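I cleared off the white table in June, and I'm still a little proud of it. If you've been reading for a while you know the table I mean. It lived under mail, two dead plants and a bag of clothespins for most of a year, and every time I wanted to do anything on it I'd shove the whole heap to one end and work on what was left (usually the size of a dinner plate).

So I took everything off. All of it! The mail went in a shoebox, the plants went out, and then I wiped the top down twice with warm water and dish soap, and one more time with a dry towel because I can't stand streaks. It took me 59 minutes, and a good chunk of that was reading old birthday cards on the floor.

My rule now is that only small stuff gets to stay, and it has to be stuff I like looking at. The little black cube made the cut right away. It has a white rounded square on the front with two dots in it, and I can't see it as anything except a tiny face. I say good morning to it. Don't tell Uriel.

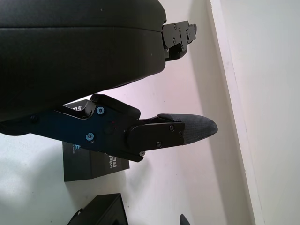
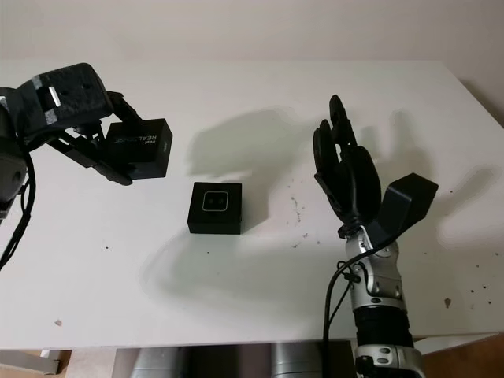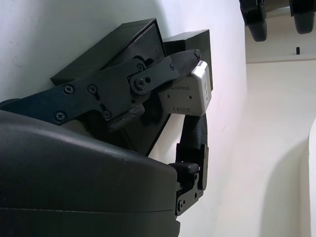 White table, plain wall, and my cube in the middle one

I did think about a runner or a tray, and I had a nice one from Clivovia in my cart for a week, but a tray is just a place for mail to land. Plain white it is. The wall behind is staying bare too, at least until I find a print I love.

Next up is the hall closet. I opened it yesterday, looked at it for five seconds and shut it again, so give me a couple of weeks on that one.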